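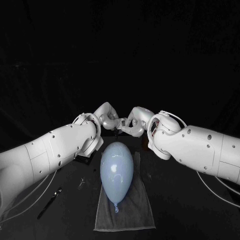 Both grippers over the balloon, with the towel laid flat underneath.

Balloon exercise, Flomwood robotics club

You need both arms, one balloon and a folded towel. Clear the tools off the table before you power up.

1. Blow the balloon up firm but not tight and knot it. A tight one slides out of the fingers.

2. Lay it lengthwise on the towel with the knot towards you. On the bare table it rolls.

3. Home both arms, then bring the grippers in slowly until they meet above the balloon. Save this as the start pose.

4. Set the speed limit to 40 and leave it there. Albane's group tried 162 and spent the session knotting new balloons.

5. Open the grippers, lower one to each side and close in small steps -- stop when the skin just dents.

6. Lift, hold, put it back on the towel. Save the run under your own name.

If the arms drift between runs, home them again before changing any code. Questions to Iñaki Escobar.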